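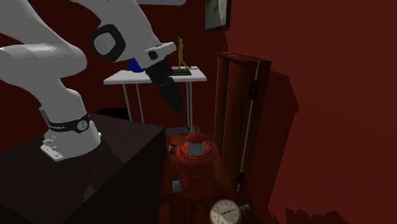 Busstead Serienkatalog – Datenkarte

Stand: 27. Dezember

Inhalt
Der Katalog enthält Einträge zu 900 Zeichentrick- und Animeserien, die in mindestens einem Land über einen Streamingdienst abrufbar sind oder waren. Berücksichtigt werden Serien ab dem Erscheinungsjahr 2018. Kinofilme und Kurzfilme fehlen, Specials sind nur dann enthalten, wenn der Anbieter sie als Folge einer Serie führt.

Dateien
serien.csv – eine Zeile pro Serie
verfuegbarkeit.csv – eine Zeile pro Serie und Land
titel_alt.csv – abweichende Titel und Schreibweisen

Felder in verfuegbarkeit.csv
serie_id: Schlüssel aus serien.csv
land: zweistelliger Ländercode
status: aktiv, entfernt oder unbekannt
ton: Sprachen der Tonspuren, durch Semikolon getrennt
untertitel: wie ton
geprueft: Monat der letzten Prüfung

Herkunft
Die Angaben wurden von Hand aus den öffentlich sichtbaren Katalogseiten übernommen und mit der Titelliste von Pludmont abgeglichen. Bei Widersprüchen gilt die Katalogseite. Inhaltsangaben sind selbst geschrieben und höchstens 50 Wörter lang.

Bekannte Mängel
Staffeln werden je nach Land anders gezählt. Das Feld staffeln folgt immer der Zählung im Herkunftsland. Einträge mit dem Status unbekannt wurden seit Oktober nicht mehr geprüft. Sonderzeichen bleiben erhalten: Die Serie Hà steht mit Akzent im Titel und ohne Akzent in titel_alt.csv. Zu Unum fehlen die Untertitelsprachen der Staffel 2.

Nutzung
Nichtkommerzielle Nutzung ist mit Nennung der Quelle erlaubt. Poster und Standbilder gehören nicht zum Datensatz. Korrekturen bitte als Ticket mit serie_id und Land einreichen – ohne diese Angaben können wir sie nicht zuordnen.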